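Section 4. Washing, Draining and Drying Produce

Your Fustberg drying cloth is meant to live on the counter beside the sink, and with a little care at the start it will give you many good years of service. Please read this section through once before you wash your first batch of fruit, even if you have owned our older Lemness cloth and feel you know your way around already. A few things have changed, and the new weave does like to be treated a bit differently!

Before first use

1. Take the cloth out of its sleeve, remove the paper band, and shake it out well. You may see a little loose lint, and this is quite normal with a new cloth.

2. Wash it once by itself in cool water with a mild soap. The printed colors are strong ones, and some of the extra dye will come away in this first wash (please keep your good white dish towels well out of it).

3. Hang it to dry. Do not use fabric softener, now or later. Softener leaves a coating on the threads, and the cloth will push water around instead of drinking it up.

Setting up the counter

4. Wipe down the counter and dry it completely, going right back to the joint where it meets the wall. Crumbs and drips like to gather along the caulk, and a damp line there will creep into the cloth from behind.

5. Spread the cloth flat with the printed side up. Smooth it from the middle outward with the palm of your hand. Small wrinkles do no harm, but a deep fold will hold water and may leave a mark on soft fruit.

CAUTION: Do not let the cloth hang over the edge of the sink. It will soak up whatever is in the basin and pull it along to your clean produce.

Washing and laying out

6. Rinse each piece under cool running water, rubbing gently with your fingers. Citrus can take a firmer rub or a soft brush, and it is worth doing even when you plan to peel it. Tomatoes should only be rubbed lightly, especially near the stem scar, where the skin splits most easily.

7. Shake off what water you can over the sink, then set the pieces down on the cloth. Begin with the larger, firmer fruit and place the small ones after it, so that nothing heavy rolls onto something tender. An orange citrus fruit and a little green-and-yellow tomato can share a cloth very happily, and for a quick snack a pair like this is all you need to lay out.
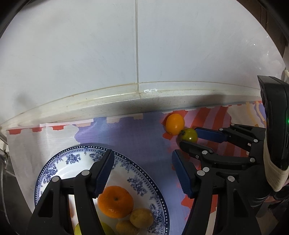

8. Leave everything to air dry, giving each piece a quarter turn now and then. If you are in a hurry, lift a loose corner of the cloth and pat the tops dry with it.

NOTE: Tomatoes that still have green on them can go into a bowl at room temperature once they are dry. Keep them out of the refrigerator until they have colored up the way you like. Citrus will keep well in either place.

9. When you have finished, lift the cloth by its corners, shake it over the sink, and hang it where the air can get at both sides. Please don't leave it bunched up on the counter overnight.

CAUTION: Never set a hot pan on the cloth, and do not use it as an oven mitt. It is made for water and was never tested for heat.

Ordering a second cloth

Many of our customers like to keep two in rotation, one on the counter and one in the wash. Ask for part 1391 for the standard size or part 1503 for the long one.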